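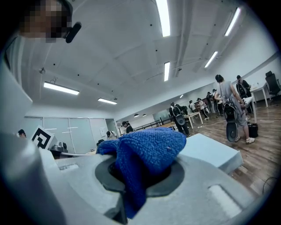

Fig. 1 — Le tricot bleu roi en petit tas, le bloc de mousse bleu clair juste derrière.

4. Entretenir les chiffons en tricot bouclé

Bon, on arrive au chapitre que je préfère (chacun ses goûts !). Si vous avez suivi les pages précédentes, vos plateaux sont montés et vos blocs de mousse rangés, il reste le textile. Je parle ici des chiffons bleus à mailles bouclées, ceux qui se froissent dès qu'on les regarde et qui prennent toute la poussière de l'atelier. La méthode vaut aussi pour les gris du kit Sandenness, à un détail près que je donne à l'étape 6.

Ce qu'il vous faut

Une bassine ou un lavabo propre, de la lessive liquide sans adoucissant, une serviette éponge sèche, un bloc de mousse à dessus plat et le bac de rangement Tustwood (ou n'importe quel bac avec un couvercle, je ne vais pas vérifier).

Marche à suivre

1. Prenez le chiffon par un coin et secouez-le dehors. Pas au-dessus de la table, pas au-dessus de l'évier — dehors. Trois ou quatre bons coups suffisent.

2. Passez la main à plat sur les boucles, dans un sens puis dans l'autre. Vous sentirez tout de suite les copeaux et les bouts de fil coincés. Retirez-les à la main, jamais à la pince : j'ai tiré une maille comme ça en février et tout un rang a suivi.

3. Lavez à 32 degrés au maximum, à la main ou en machine sur programme délicat. Si vous passez par la machine, mettez les chiffons dans un filet, 4 par filet, sinon ils s'entortillent et ressortent en corde.

Attention : le bleu roi déteint aux premiers lavages. Je le lave seul les 2 premières fois. Vitória Barreto m'avait prévenue, je n'ai pas écouté, et j'ai maintenant une jolie collection de torchons bleu pâle.

4. Rincez jusqu'à ce que l'eau soit claire. Ne tordez pas ! Posez le chiffon sur la serviette éponge, roulez le tout et appuyez avec les avant-bras.

5. Faites sécher à plat, boucles vers le haut. Comptez une nuit dans une pièce chauffée, un peu plus l'hiver. Le sèche-linge est à proscrire, même à basse température : les boucles se tassent et le chiffon n'essuie plus rien.

6. Une fois sec, redonnez-lui du volume en le froissant doucement entre les mains, puis en l'étalant. Pour les gris Sandenness, sautez cette étape, leur maille est plus rase et se déforme.

7. Étalez le chiffon sur le bloc de mousse et pliez-le autour : un côté, l'autre côté, puis les deux bouts. Le bloc sert de gabarit, vous obtenez à chaque fois la même taille de pliage. Dégagez ensuite le bloc par le dessous et lissez le dessus.

8. Rangez les chiffons debout dans le bac, pli vers le haut. J'en fais tenir 14 sans forcer dans le mien. Au-delà, ça rentre encore, mais le couvercle écrase les boucles.

Remarque : pour un simple rangement entre deux utilisations, dans la même journée, pas besoin de plier. Je laisse le chiffon en boule à portée de main et je passe à autre chose. Le pliage, c'est pour le soir, ou pour quand Gwendolyn Calloway passe à l'atelier et que je tiens à faire bonne impression.

En cas de tache grasse

Frottez un peu de savon de Marseille sec sur la tache, côté envers, laissez agir une heure, puis reprenez à l'étape 3. Sur les taches de cire, je n'ai pas encore trouvé mieux que le papier absorbant et un fer à peine tiède, avec beaucoup de patience. Le produit Waver marche bien sur la mousse, mais il laisse une auréole sur le tricot, gardez-le pour les blocs.

Quand remplacer un chiffon ?

Dès que la trame se voit entre les boucles, ou qu'une maille filée dépasse la largeur de la main. Les vieux finissent chez moi au cirage des chaussures. Pour les références de rechange, voyez la liste Munasinghe en fin de guide, mise à jour le 28 janvier.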